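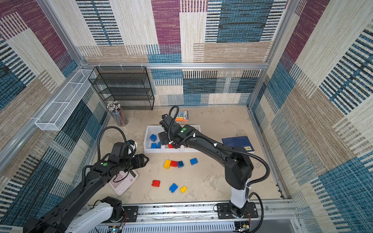

Rakura is a set of 214 stripe patterns for handweavers, typed up from the notebooks of Loubna Younis, who taught me to weave and who writes down every warp she has ever wound. Each pattern is one row in a plain CSV file, so you can open it in a spreadsheet, feed it to a drawing program, or print it and pin it over your loom like I do. The patterns are for cloth that gets cut up and pieced, or woven in blocks to look like it was. Think of the back wall in the photo, deep purple and teal-blue in big rectangles with cream and tan between them, and fine stripes running sideways in some blocks and up and down in others. If you like that sort of thing you'll find plenty in here to play with!

What's in the folder

patterns.csv – the patterns, one per row
colors.csv – color names, with the hex values I picked for screens
melter.py – a small script that draws a pattern as a strip of color

The script needs Python and Pillow, nothing else. If you only want the patterns you can throw it away and never think about it again.

Getting started

Download the folder, unzip it, and open patterns.csv. To draw a pattern, run this from inside the folder:

python melter.py 37

It makes a file called 37.png in the same place. Add the word turn at the end and the stripes come out horizontal. There's also a width setting near the top of the script if your strips look too skinny (mine did for weeks before I remembered I'd put it there).

Columns in patterns.csv

id – the pattern number, 1 to 214, in notebook order
page – the page in Loubna's notebooks, with the notebook letter first, so C18 is notebook C, page 18
title – her title if she gave it one, otherwise blank
stripes – the stripe sequence, explained below
ends – total warp ends
sett – ends per inch
yarn – what she wrote down for the yarn, in her words
reading – clear, fair or poor, depending on how well I could read the page
notes – anything else from the margin

How to read a stripe sequence

A sequence is a color code and a number of ends, then a space, then the next one:

PU12 CR2 PU2 CR2 PU12 TE24

So that's 12 ends of purple, 2 of cream, 2 of purple, 2 of cream, 12 of purple, and 24 of teal. Repeats go in parentheses with an x after:

(TE4 TA1)x6 TE4

A trailing slash means the pattern mirrors at that point. The last stripe before the slash is the center and is not doubled, so CR4 PU8 TE3/ comes out as CR4 PU8 TE3 PU8 CR4. Loubna draws a little arrow that bends back on itself, and I couldn't type that, so slash it is. I know it's the reverse of how some weaving programs do mirrors. Please check before you wind four yards of warp off one of these. I didn't, once, and I have a very lopsided set of napkins to show for it.

The ends column is always the count after the repeats and mirrors have been worked out. It leaves out floating selvedges, which she adds without writing them down.

Where the patterns come from

Loubna kept her notebooks in pencil, on graph paper, and later on whatever was lying near the loom. I borrowed them one at a time and typed them up at my kitchen table, mostly before seven in the morning when the house was quiet. She went through the typed version afterward with a red pen and fixed a lot of it. She also took out anything she'd copied from a book or from a friend, so everything left is her own design. She was strict about that, and a few of my favorites had to go.

The notebooks aren't in date order. Notebook A is not the oldest, it's just the one that was on top. I asked whether she wanted them sorted and she said she has always known them by their covers and doesn't care, so the letters are mine and they follow the order I borrowed them in.

A lot of the patterns were drawn up for her Futis loom, a narrow one, and that's why so many of them are less than a foot wide. They tile nicely side by side. For a wider piece I usually repeat the whole sequence and drop one of the border stripes where the two copies meet, otherwise you get a fat band there that looks like a mistake.

About the colors

Please don't take the hex values too seriously. I picked them by holding yarn up to my monitor next to the window, and my monitor is old and a bit yellow. They're good enough to tell you whether two stripes will sit well together, but they won't match anything you buy.

The purple gave me the most trouble. Loubna uses one word for at least two different yarns, a heavy reddish one and a cooler one that's closer to eggplant. Where I could tell from the yarn column I split them into PU and PR. Where I couldn't, it's PU. If a pattern looks dull in the preview, try swapping in PR and see if it wakes up.

Cream is CR everywhere, even where she wrote "white," because she has never owned a white yarn in her life and told me so herself. Tan is TA. Her teals run from nearly blue to nearly green and they're all TE for now. I'd love to split those too but I'd need to see the yarn again, and most of it is in other people's blankets.

Some entries in the yarn column just say Nazarenko. That's the shop where she bought cones for years, and she used the name for their plain wool as if it were a kind of yarn. It closed a while back. Any smooth two-ply wool of a similar weight should do, but sample first, and if you full your cloth after weaving, sample twice.

Weaving blocks from these

You can go about it two ways. The easy one is to weave several lengths from different rows, wash them, cut them into rectangles, and sew them together with some of the pieces turned sideways. That gets you stripes running both directions and it's a great way to use up cloth with a flaw in it. Cut with a little extra, handwoven edges fray fast, and I zigzag each line before I bring the scissors anywhere near it.

The other way is to change colors in the weft as you go, so that a solid warp section crossing a striped weft gives you horizontal stripes. It's slower and you'll have a lot of ends to tuck in. I like it better for anything that gets seen from both sides, like a curtain or a throw. Rows where the notes column says "weft ok" are ones Loubna has woven in both directions and liked.

With big blocks, go easy on the contrast inside each one. A cream hairline every half inch in a dark block reads as texture from across the room, but cream and purple in equal stripes will buzz at you. Some people want the buzz! Patterns 88 through 95 are for them.

Known problems

Reading is marked poor on 9 rows. Those pages got damp at some point and the pencil has gone gray and shiny. I typed what I could make out and Loubna guessed at the rest, and she wasn't shy about saying they were guesses. The totals add up but the order of the stripes may be off.

Patterns 140 and 141 are the same apart from one border stripe. I've left both in because she did.

Setts are for plain weave unless the notes say otherwise. In a twill you'll want them closer, and I haven't tried to work out how much for each one.

Very long sequences can get chopped if you paste them into certain spreadsheet programs. Import the file properly and they come through fine.

melter.py doesn't understand a repeat inside another repeat. I wrote those rows out the long way so it wouldn't matter, but if you add your own patterns you may run into it. The error message is not helpful, sorry.

Changes

Version 3: split the purples, added the reading column, fixed the ends count on a bunch of mirrored patterns.
Version 2: added melter.py and the color file, and put in Loubna's red pen corrections.
Version 1: typed patterns only, full of my typos. If you downloaded that one, please swap it for the new one.

I'm hoping to get to the towel notebook in July. She says it's mostly checks, so I'll have to come up with a way to write the weft down too, and I haven't settled on one.

Using and sharing

Weave anything you like from these, for yourself, for gifts, or to sell. Loubna's only request is that you don't sell the patterns themselves, as a book or a kit or a file. If you post a finished piece and feel like mentioning her name and the pattern number, I'll print it out and bring it to her. She has a drawer for them.

Corrections are very welcome. Send me the pattern number, what's in the file, and what you think it should be, and I'll check it against the notebook next time I'm over there. It can take me a few weeks to answer, longer if there's a warp on.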